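Mitra Jafarzadeh
A thread about my heating this winter, because three people asked me in messages and I am tired of typing the same thing. It will be long. I am not a technician. I rent the upper floor of an old house and I have a boiler with radiators.

1/ In December 2024 the radiator in my bedroom stopped getting warm at the top. The bottom was warm, the top was cold like a window. The other radiators were fine. I waited one week, hoping. Please do not wait one week.

2/ My first idea was air inside. This is the usual idea and it is a good one. You need a small key, which cost me less than a coffee. You turn the heating off, let the radiator cool, hold a cloth under the little valve and open it slowly.

3/ You hear a hiss. When water comes in place of air, you close it. I did this and the radiator was warm everywhere for two days. Then it was cold on top again.

4/ I did it again. Two days again. After the third time I understood that I was removing the air but more air was coming from somewhere, and that the key would not tell me from where.

5/ Also I made a mistake which I want to write down clearly. Each time you let air out, the pressure in the system goes down a little. I did not look at the gauge on the boiler. After the third time the boiler showed a fault and stopped, at night of course.

6/ So, look at the gauge before and look at it after. If you don't know what number it should show, it is in the manual. If you rent, ask the owner before you add water. My owner, Mr. Najafi, was very kind about it but he did ask why I had not called him sooner.

7/ I slept that night in two sweaters and a hat. My neighbor Maëlle lent me a small electric heater. Thank you Maëlle, I still have it, I know.

8/ The first company I called was Markix. They had a nice person on the telephone and the first free visit was in 18 days. I said thank you and continued to call.

9/ The second was a small firm, Sallow, two people and one van. Decha Thongdee came the next morning. He charged $59 to come and look, and this was taken off the bill later. I asked about it before he came and he told me directly, which I liked.

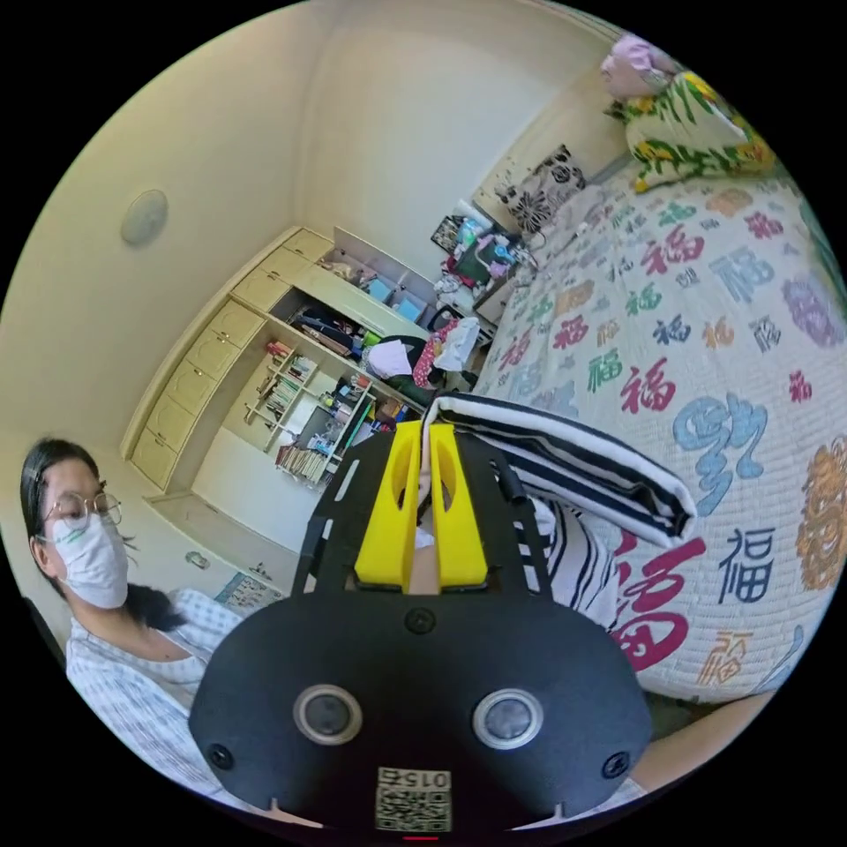
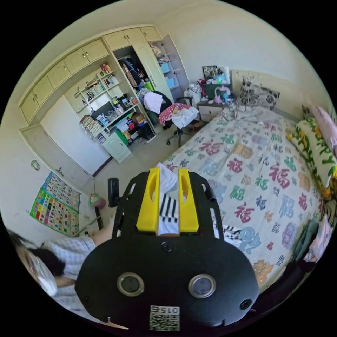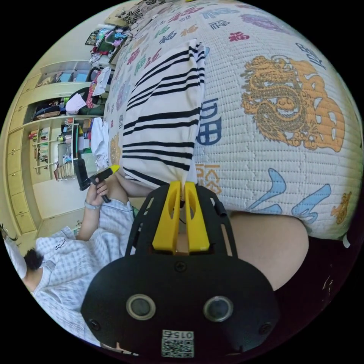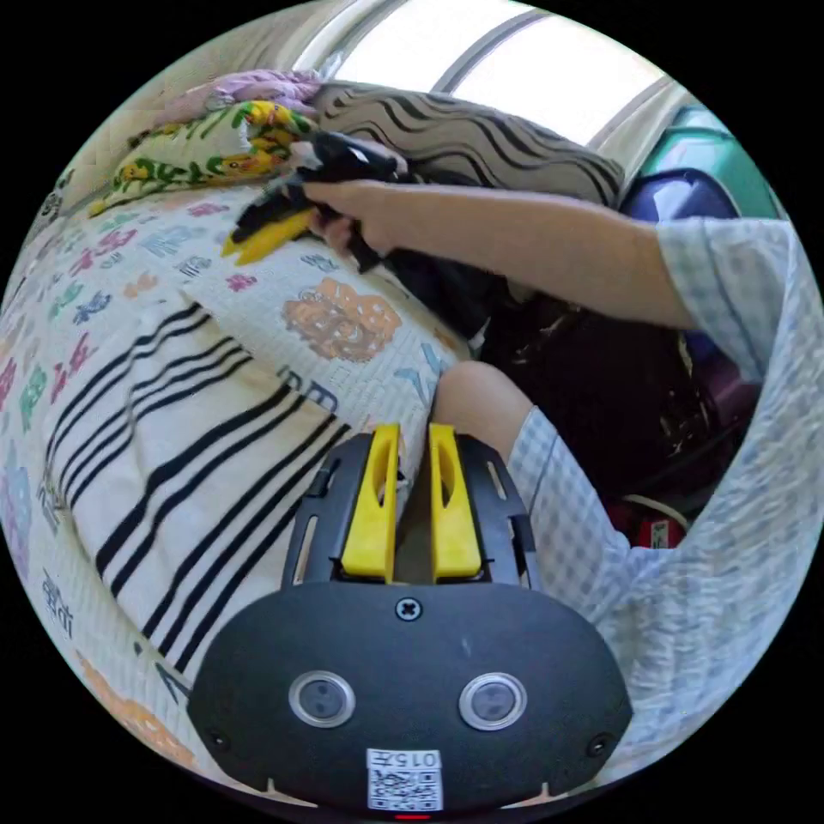
10/ Decha did not touch the radiator at first. He went to the boiler and asked me questions. How often do I add water? Who bled the radiators last? Was there ever a wet place on the floor? I had answers to only one of these.

11/ He found two problems. The first was a very small leak at a joint under the hall floor, where the pipe turns. The second was the expansion vessel, which had lost its charge. I had never heard of an expansion vessel before. It is a tank which takes the extra volume when the water heats up.

12/ When the vessel is flat, the pressure goes too high when the system is hot and too low when it is cold. He explained that with low pressure, air can enter at places where water would normally only try to get out. My bedroom is the highest point, so the air collected there.

13/ He drew this for me on the back of an envelope. I asked to keep the envelope. It is on my refrigerator.

14/ Now the money, as this is what everybody wants to know. The joint, a new vessel, the refilling with inhibitor and the work came to $1476. Mr. Najafi paid it, because the boiler is his. If you own your home then it is yours to pay, and I am sorry.

15/ I asked if we could only repair the leak and leave the vessel. Decha said yes, it was possible, but he would expect to see me again before spring. He left us alone to discuss it and made a call in his van. I appreciated not being pushed.

16/ The work took most of one day. The heating was off for all of it, so plan for this if you have small children or a bird. Parisa downstairs has a bird. The bird went to her sister.

17/ Some questions from the replies.

"Could you not just add water each time?" You could, but fresh water brings fresh oxygen and the radiators rust from inside. Decha showed me the water he drained. It was the color of black tea.

18/ "Does bleeding a radiator void something?" I don't know your contract. Mine says that I may bleed radiators and may not open the boiler. Read yours, it took me five minutes.

19/ "Is my radiator the same problem if the bottom is cold and the top is warm?" No, this is often sludge, and the key will not help you. I have not had it, so I can't say more.

20/ "How warm is it now?" 20 degrees in the bedroom. Celsius, sorry, my thermometer is from home and I never learned to feel the other one.

21/ What I do now: I look at the gauge on the first morning of the month and write the number in a notebook, next to the electric meter. The line has been flat until now. The next full service is in May, when Decha says they are less busy.

22/ One correction to post 9. Maëlle reminds me that it was she who found the number of Sallow, on a paper at the bakery. So thank you again Maëlle. The heater is in front of your door.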